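Filed under: Lab Practice > Cell Setup and Upkeep

3. How the cell is set up and looked after

I (Vega) wrote most of this section, so the "I" here is me, and the "we" is me plus Itziar Soler, who built the cell with me in our corner of the Prustport building. Reviewers of our earlier workshop paper asked for more on the hardware and less on the learning side, and I was happy to oblige! If you only want the policy results, skip to Section 4.

3.1 The task and the two work pieces

The Clalliment cell does one job, and that job is putting memory modules into slots. It sounds small. A module has to go in straight, with its notch on the right side, and the slot gives you very little room to be wrong (and a lot of plastic to crack if you are). We run the job on two work pieces. The first is a printed test board, which we can reprint whenever we like, with slots and sockets standing up from a flat base. The second is a desktop computer with the side panel off, and I'll get to the pains of that one below.

We do all first trials on the printed board. A new grasp, a new set of fingertip pads, a new wrist calibration: it all goes there before it goes anywhere near real electronics. Figure 3 is from the wrist camera during the approach to one of the printed slots.

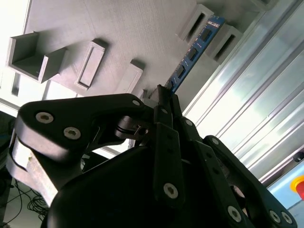

Figure 3. Wrist view of the hand holding a blue memory module close to the gray printed test board.

The thing I'd point out to anybody building something similar is how much of that view the hand takes up. We fought with this for weeks. Move the camera back and the slot gets too small to be much use; move it forward and a knuckle covers the part you care about. Where we ended up is a compromise, with the fingertips and the module high in the view and the palm along the bottom, and we live with losing the lower part. Itziar wanted a second camera on the extrusions from the very beginning. She was right, and I should have listened sooner (we added it in January).

3.2 Mounting and alignment

The printed board sits next to an aluminum extrusion structure, and we take our reference from the extrusions. Our first version took it from the board itself, which was a mistake, because every reprint came out a tiny bit different and we had to teach everything again. Now we touch off on the metal, then on one raised corner of the board, and the script works out the rest. It takes 5 minutes if you've done it before and most of a morning if you haven't.

The printed slots wear, too. After 100 insertions the mouth of a slot is visibly rounder than when it came off the printer, and the success rate goes up for what is really the wrong reason. So we retire a board at 130 insertions and write the count on the underside in marker. I would love to say we always did this. The runs from before we started are left out of the tables in Section 4.

3.3 Working inside a real case

Moving from the board to the computer changed nearly everything about how we look after the cell. A printed board is open on every side, and you can come at a slot from wherever the arm likes to be. Inside a case you have the power supply on one side, the drive cage on the other, and cables wandering through whatever space is left over. Most of our early faults in the case had nothing to do with memory at all. The arm would brush a cable on the way in, the force reading would jump, and the controller would stop and sulk until somebody cleared it.
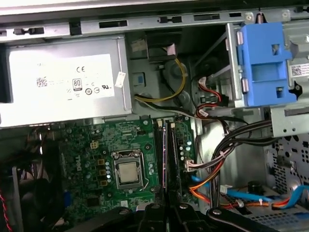

We tried two fixes. One was to tie every cable back out of the way, and it worked beautifully, and it also made the whole thing pointless as a test of a real machine. The other was to leave the cables as they fall and teach the controller the difference between a soft push from the side and a hard stop from below. That's the version we kept. It lets the wrist give a little sideways during the approach and goes strict only for the last stretch above the slot. I still get nervous watching it, especially near the thinner wires.

The other headache is glare. Bare sheet metal and the silver power supply housing both throw light back at the camera, and the slot finder used to lock on to bright edges that weren't slots. We turned the overhead lamp down, hung a sheet of tracing paper under it and fixed the exposure by hand. Cheap, ugly, still hanging there.

Before any run in the case we go over these points:

The computer is unplugged, and the power button has been held down with the plug out.
The latches on the target slot are open.
The fingertip pads are clean and haven't crept on their screws.
The emergency stop has been pressed and released once.

3.4 Routine care and the one big repair

Screws are the main thing. Small hex screws hold just about every link we touch, and they back out bit by bit with all the stopping and starting. We check them by hand at the start of each session and put a dab of thread locker on any that turn. Don't skip the ones you can't see without bending the fingers! Those were always the loose ones.

Pads get wiped with alcohol, and swapped when the surface goes shiny. Cables get looked at where they bend near the base of the arm, with a flashlight, with the arm parked at both ends of its travel.

The one real repair we had was a finger that stopped closing all the way. On the bench at first it looked like a tired motor, and I had already filled in the order form for a new one when Itziar took the joint apart and found a flake of printed plastic jammed beside the pin. We cleaned the joint, put it back together and redid the grip calibration on 12/7/23. The closing force came back to where it had been before the fault. Since then we vacuum the printed board after each batch, and I keep a soft brush on the shelf by the controller for the joints.

We keep all of this in a plain text log next to the run data, one line per event, in whatever words the person at the cell felt like using. It isn't pretty to search, but it was how we traced a batch of odd failures back to a pad change, and I've stopped trying to talk anybody into a proper form. The log goes out with the Palacios release of the data, swearing removed.

Contact: Vega Barroso, Clalliment project, Prustport | Copyright Clolluddale Technical Reports | Back to top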